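Studio Dranora, salle de diffusion
Contrôle avant concert acousmatique, 6 août 2026
Relevé par Sơn Ninh

1. Enceintes suspendues
Élingues et manilles vérifiées. Conforme.

2. Câblage au sol
Passage côté console à recouvrir, adhésif décollé sur la rangée B. À reprendre avant l'entrée du public.

3. Alimentation
Différentiel testé, déclenchement correct. Multiprise 394 sans étiquette, retirée.

4. Niveau sonore
Limiteur réglé à 105 dB en crête, scellé. Bouchons à l'accueil : 50 paires.

5. Issues
Porte Sikesside : barre antipanique dure, à graisser.
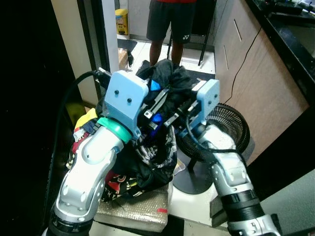

6. Extincteurs
Appareil 3441 : goupille en place, pression correcte.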